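Home Tips Recipes Workshop Laundry Search

Teaching a gripper to handle laundry: software tips

These notes come from our work on Jident, a small planner that decides where to take hold of cloth. Most of them apply to any folding program you run at home.

1. Segment before you plan. Get a clean outline of the garment first. White cotton against a pale wall is the usual trouble, so lower the contrast threshold and check the mask by eye.

2. Sort your recordings by cloth, then by room. We had 1775 clips and trained on 1119 of them. The other 648 that were any use went into testing — keep those well apart. The last few had bad timestamps and were deleted.

3. Plan the grasp from the edge. A hem or a cuff gives the planner something to aim at. The middle of a heap gives it very little.

4. Don't trust the width reading alone. Fingers closed on thick cloth can report the same gap as fingers closed on a fold. Sena Nyarko added a second check from the picture, and that went into version 2.

5. Label bunched cloth as its own class. White fabric held between two fingers, billowing up with a twisted part like a sleeve, should not be marked as flat or folded.
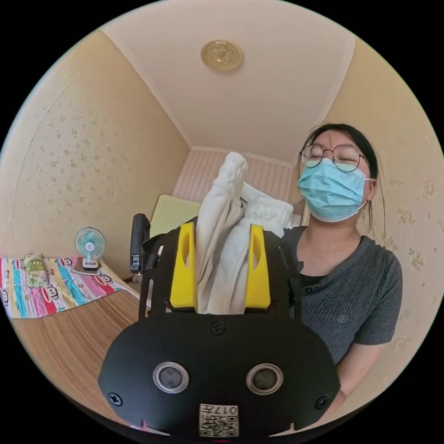 6. Replay at half speed. Slips are easy to miss at full speed. Write down the time of each one and tag it before you retrain.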